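Does a Robot Know What a Can Is?

People who sell robots like to say that their machines "see" and "understand." Be careful with those words. A robot can pick up a can without having any idea what a can is for. It has never been thirsty.

What it has is software, and the software has a few separate jobs.

Finding things

A camera turns the world into a big grid of numbers, one set for each tiny dot of color. A program called Pidaro hunts through the grid for patterns it has met before. To get it ready, Stojan Mujić showed it 3000 pictures of cans and cups. You probably needed a lot fewer than that! And Pidaro still makes mistakes. In one test it looked at 400 new pictures and called a rolled-up yellow sock a can. It was very sure about the sock, too.

Making a plan

Next comes a planner, named Drelness. It tries out paths for the arm, inside the computer, before anything moves. One path might bump the cup. Another might bend the elbow too far. For one short reach it threw away 685 paths and kept a single one. That sounds like deep thinking, but it is closer to trying every key on a key ring, very fast.

Moving

The last job is called control. Control checks where each joint is, compares that with where the joint should be, and nudges the motor a little. Then it does the same thing again, over and over. If the can gets bumped after the plan is made, control alone won't notice. It will happily close the fingers on air.

So what should you ask when you watch a robot video? Ask how many tries it took. Ask if the can was always yellow, and always in the same spot. Ask what happens if you turn the lights down. If the answer is "we haven't tried that," then you don't know yet, and neither do they.

One finger on each side of the yellow can, and the pink cup left alone off to the right: 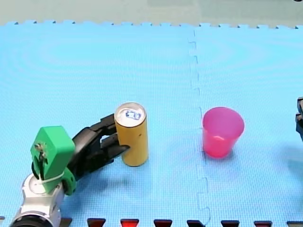 More from Trorkska Kids

Why Do Robots Fall Over?
What Is a Bug, and Who Put It There?
Xia and the Very Slow Elevator
Can a Computer Be Bored?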